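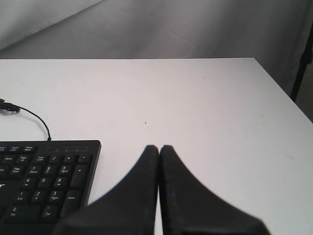
Kohei Sekiguchi wrote to us after his first term that he had sung in church for years without ever hearing the person next to him, and that by the fourth week he couldn't stop listening. He wanted to know if that was normal. We wrote back to say yes, very, and would he like to stay for the evening group as well?

We are the Irier School of Chant, and we teach people to sing the psalms. Most of our singers come from parishes in and near Enville, some come from religious communities further off, and a fair few come with no church at all and a liking for old tunes. Everyone is welcome, and we mean the people who were told at school to mouth the words. We're especially fond of them!

How we began

The school started in the side chapel of St Bride's, with three singers and one psalter between them. Uriel Gallegos had just come back from a long stay as a guest at a monastery, where he had been put in the back row of the choir and told to keep quiet until he knew what he was doing. He came home wanting to sing Vespers every evening and found two friends willing to try it with him. They met after work, sang badly, and went on meeting. By the following October people were asking to join, and someone suggested that if we were going to explain the tones again every week we might as well call it a class.

We outgrew the chapel (and the heater in it) and moved across the yard to Lim House, which used to belong to the parish school. The rooms are plain, the stairs creak, and the long room upstairs is a joy to sing in. A single voice carries right to the back wall without any pushing.

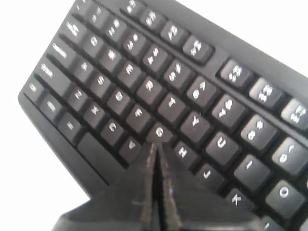 What we teach

Beginners start with the psalm tones, in English, sitting in two halves facing each other so that the verses pass back and forth. There's no audition. You don't need to read music, though you'll probably find you can read a bit of it by Christmas. We spend a good deal of the first term on the pause in the middle of each verse, and people are always surprised by how hard it is to do nothing together for the length of a breath.

After that there is the Sulico course, named after the lane behind the house where the first group used to practise walking and singing at once. It covers the antiphons, the Latin settings and the night office, and it suits anyone who may be asked to lead singing at home. Parish cantors take it, and so do sisters and brothers whose communities have got smaller and who suddenly need someone to start the hymn.

We also run a day for families each summer. Children pick up chant faster than anyone, and they are merciless about wrong notes. 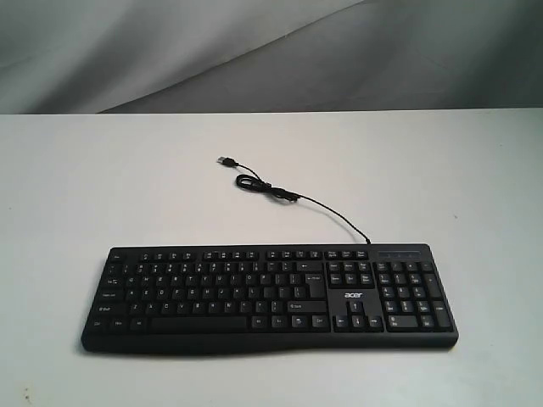 The library grew out of all this almost by accident. When a convent or a parish closes, its choir books often have nowhere to go, and we started saying yes to them. We now have 1026 volumes on the shelves, from pocket psalters to a pair of choir books so heavy that they live on the bottom row. Many have pencil notes in the margins — breath marks, initials, now and then a grumble about the organist. We leave every one of those exactly as we found it. You can come and read on a Saturday, and members may borrow anything that isn't falling apart.

Who comes

There are 105 of us on the register at the moment, and about 400 people get our newsletter, which has the term's psalms, news of old members and prayers for those who are ill or have died. If you'd like someone remembered at Vespers, send us their name. We're glad to be asked.
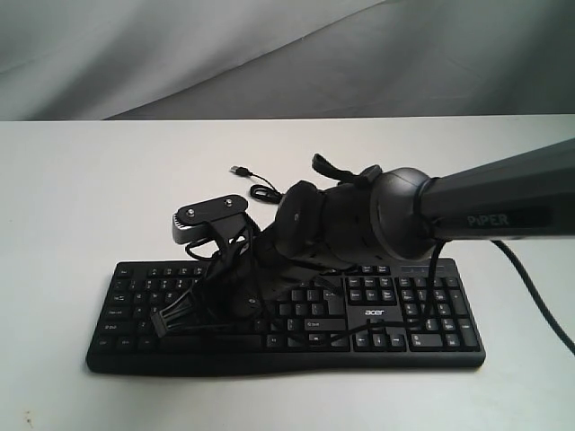

Robotic arm and hand at a white tabletop.

Coming along

Vespers is sung in the long room at half past five on weekdays in term, and you can simply turn up. Sit on either side. Someone will hand you a book and point at the right line, and if you lose your place just hum until it comes round again. Classes cost whatever you can manage — there's a box by the door, and we don't look.

If the stairs are a difficulty, ring the lower bell and we'll bring the whole group down to the ground floor. It takes us five minutes and the tea is nearer.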